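Tukska 655 Storage Basket: User Guide
Section 4. Sorting and storing folded clothes

Before you begin, place the basket on a flat floor and check that the rim is fully open. The basket must not carry more than 30 litres of clothes.

1. Take all clothes out and make two piles, one for light colours and one for dark colours.
2. Close zips and tie long cords in a loose bow. A hanging cord can catch on other clothes when you lift the pile.
3. Fold knitted items flat, with the sleeves to the inside. Do not hang them, they will become long.
4. Put thin cloths and printed fabrics under the knitted items.

Note: Dark clothes can give colour to light ones when they are damp. Keep a space between the two piles until everything is dry.
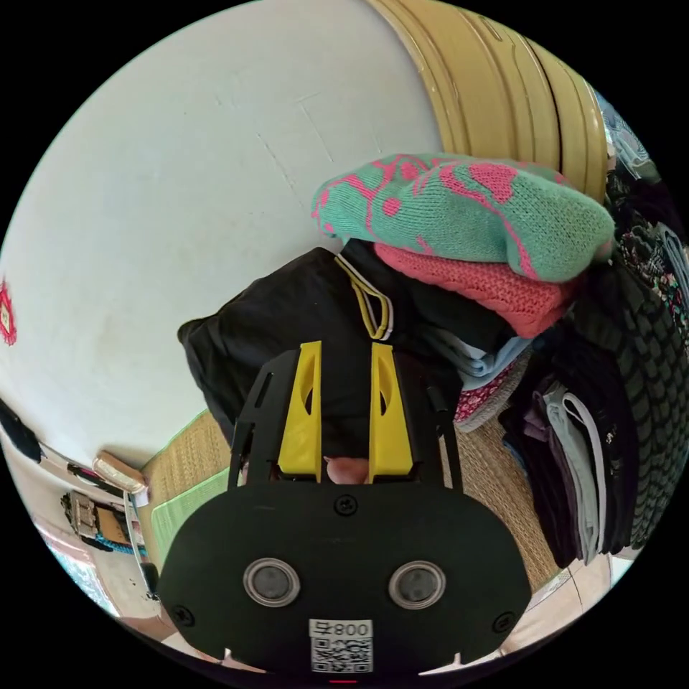
Fig. 6. Folded knits in mint green and coral pink, with dark clothes in a heap at the right.

5. Fold the dark pile in the same way. Straps should be laid inside the garment.
6. Put the heavy clothes in the basket first and the knitted items last.

Caution: Do not press the clothes down with force. If the rim changes its form, take out some items and let the basket rest overnight.

For spare liners, please ask your Clutura dealer for part 2055.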